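The Draltgate Readings

1. The gauge house

The gauge house at Draltgate stands on the east bank, below the weir. It has one room, one window and a stilling well under a hatch in the floor. The float in the well is joined by a wire to a pen, and the pen marks a paper drum that turns once a week. The observer changes the paper, winds the clock and writes the staff reading in the book. The post was advertised as suitable for a person of regular habits.

I took it over in March. The previous observer had left the key with the post office in Ruston, together with a tin of pen ink and 13 filled books. I was told to check the books against the drum papers and report any discrepancy greater than 2 centimetres. There were none in the first nine books. The handwriting was small and did not change.

In the tenth book, at the foot of a page, was an extra column. It had no heading. The figures in it ran lower than the staff readings on some days and higher on others, and they had been entered in the same ink at the same hour.

I assumed a second staff. I walked the bank in both directions and found only the bolts of an old one, on the downstream pier, with the plate gone. A reading could not have been taken there for years. I noted this and went back to the books. 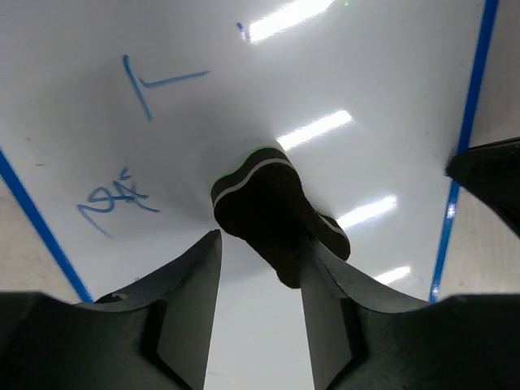 2. The second column

I plotted the extra figures on squared paper. They made a good curve. It rose and fell as a river does, steeply up and slowly down, but the peaks did not match ours. I tried moving it forward a day, then two, then a week. I tried the upstream station at Nallance, which is on a different branch and floods earlier. It did not fit there either.

The fit came by accident. I had left my sheet on the table beside the current drum paper, and the two lines agreed over their whole length. The old observer's column for that week, written years before, was my river as it had run since I last wound the clock. The largest error was less than the width of the pen stroke.

I checked the next page. It gave a low, flat week. We had a low, flat week.

3. Correspondence

The regional office is run by an engineer called Ķēniņš, whom I have never met and who signs with the surname only. I wrote to ask whether a second series had ever been kept at Draltgate. The reply said that one had not, and asked me to confirm that the discrepancies were within tolerance. I confirmed that they were.

The last entry in the column is 827. The top of the staff is 600 and the floor of the gauge house is at 710. By my count of the pages it falls on Sunday, January 5, 2025, at the nine o'clock reading. Beside it, in the remarks, the old observer has written "clock wound, paper changed" – the usual entry.

I have ordered a longer wire for the float.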